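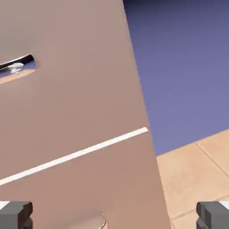 Wrist view in the simulator, gripper open, pink panel taking up most of it.

Wrist camera useless when teleoperating near a big flat panel?

Posted in Simulation and Teaching, Vellstead Makers Help

I'm recording demonstrations by remote control in a simulated room. Once the arm gets in close, the wrist view is mostly pink. There's a slot top left with something dark and curved showing through it, a pale stripe across the middle, and a bit of floor to the right. I've recorded 70 runs and binned all but 8. Do I need a better controller, or better eyes?

Cuvalgate

Keep the controller. Put a second, fixed view next to the wrist one and steer by that until you're close. Then use the stripe: it's straight and has a squared-off end, so if it swings about on screen you're rotating the wrist without meaning to – we all do it. Halve your hand-to-arm scaling for the last bit as well. Mine went from hopeless to 6 usable runs in an evening, a personal best.

Before you bin the rest, check whether they failed or just looked ugly. A slow, wobbly run that gets there can still be worth keeping.

Peltent

Seconding the fixed view. Save it with the recordings too, if your setup lets you.

Nikolaidis

have you tried turning the walls a different colour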